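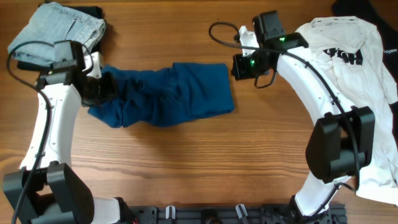 Prulthorpe bench, bimanual folding cell. September, entry started 14:20

Fault: right arm drops out of position hold during a fold, goes compliant for a fraction of a second, then re-enables at its last commanded pose. No e-stop, no operator action. Third time this month, first time with the full bus log running.

Log says the right elbow drive stopped answering for 123 ms. Watchdog on the Stumitz controller is set to 200 ms, so it never tripped. The drive has its own undervoltage lockout, and that is what cut torque. When the supply came back the drive re-enabled by itself. This last part is the safety problem. A drive that has lost torque for any reason should stay off until somebody clears it by hand. Ours doesn't, and I can't find a record of anyone choosing that setting. Probably a factory default we carried over when the drives were swapped.

Event was at cycle 1,289 of the Primar run. Previous two were in the Ojo run and were written up as "operator bumped the rail". I no longer believe that. Both have the same gap in the elbow position trace if you plot it at full rate. At the rate the dashboard uses, it is smoothed away completely.
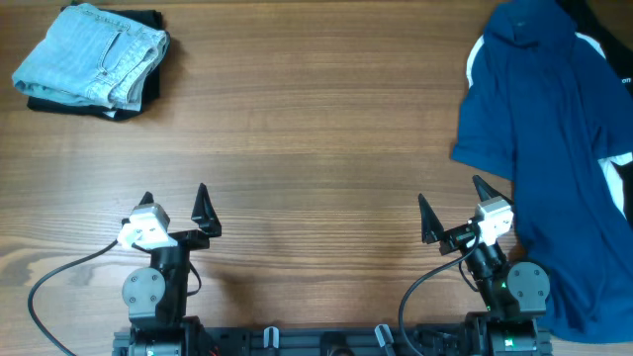
Supply side first. Measured at the distribution board with both arms holding: nominal. With both arms accelerating at once there is a dip, but it stays well above the lockout threshold. So the board is fine and the drop is downstream, between the board and the right elbow. The green LEDs on the right arm are no help in finding it. They show logic power, which rides through on the capacitors, and they stay lit through the whole event. Do not use them as evidence that the joint is powered. I did, for most of a morning.

Wiggle test, arm limp, garments left where they were, meter on the elbow connector:

Base connector: no change.
Base to elbow, cable flexed by hand: no change.
Elbow connector, pulled sideways: resistance jumps, recovers on release.
Elbow to wrist: no change.
Same test on the left arm: no change anywhere.

Repeated the elbow one until I was sure it was not my probe. Removed the connector. One supply pin is pushed back in the housing and makes contact only when the cable loads it the right way. In the deep reach toward the far side of the table the cable pulls the other way. All three events are in that reach.

Crimp itself looks sound. I think the pin was never fully latched. The retention tab is flat, with no sign of having been forced.

Fitted a new housing and new pins, tug-tested each one. Left more slack at the elbow so the connector carries no cable load at full reach. Flexed again with the meter on: steady.

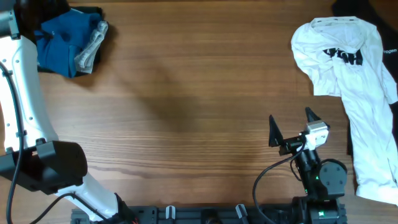
Drive settings changed on both arms:

Auto re-enable after undervoltage: off. Needs manual clear.
Undervoltage event: now raises a cell-level stop, so the other arm does not keep pulling on cloth that its partner has let go of.
Watchdog: left at 200 ms for now. Shorter would have caught this one, but I want to see the normal jitter before touching it.

Checked the first two by pulling the elbow supply with the arm in a low pose — right arm went limp and stayed limp, left arm stopped and held. Restored supply, nothing moved until cleared. Repeated from the left side, same result.

Ran 600 cycles of the reach motion afterward with no cloth, at normal speed. No gaps in the bus log, no undervoltage flags.

Open items:

Inspect the same connector on the spare arm before it goes into service. Same batch of housings.
Dashboard: plot the maximum gap between drive replies per cycle, full rate.
Correct the two Ojo entries. Cause should read "intermittent supply, right elbow, probable".
Ask Stumitz whether the re-enable setting survives a firmware update. If it resets to default we need a check at startup.

Until the last one is answered: hands out of the cell unless the supply is locked off, including when the arms look parked.

16:50. Arms down, supply off, old housing bagged and labeled in the fault drawer.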